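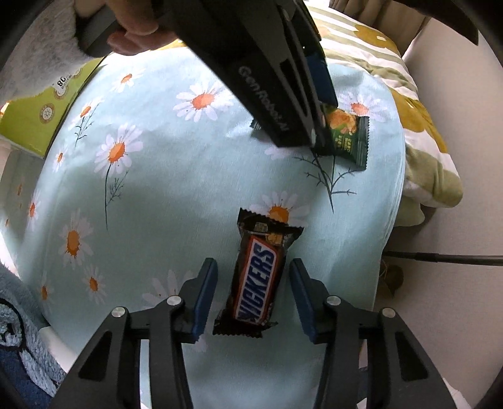
Unit 4. Packing mixed snacks in an open carton

4.1 Item classes

Single-wrapped snacks are sorted by stiffness before packing.

Class A, rigid bars. A Snickers bar is the reference item. The crimped ends flare past the product and are counted in the overall length.
Class B, small packets. Flat, light, with crimped edges that catch on neighboring items.
Class C, fragile items. Waffle-patterned biscuits in clear wrapping belong here.
Class D, soft items. These take the shape of the space left to them and are used as side fill.

4.2 Loading

Lay the items out on a flat cloth with the printed faces up. Load soft items against one wall, then bars, then packets. Bars may stand upright if the walls support them – in a dense pile this saves floor area. Class C goes near the top.

The Waltley carton used in this course has a working load of 700 g. Fill to the rim and no higher if the flaps are to be closed.
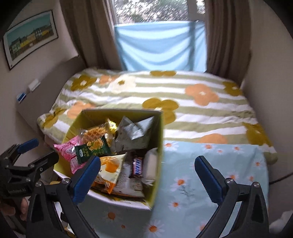
Leaflets are slid in on a slant after the main load, so that they can be pulled out without disturbing the packets. Scuffs and creases along the top edges of a carton are acceptable for reuse; a split corner is not.

4.3 Exercise

Pack 17 items from the Skaleo assortment, covering all four classes. Record the loading order on sheet 49.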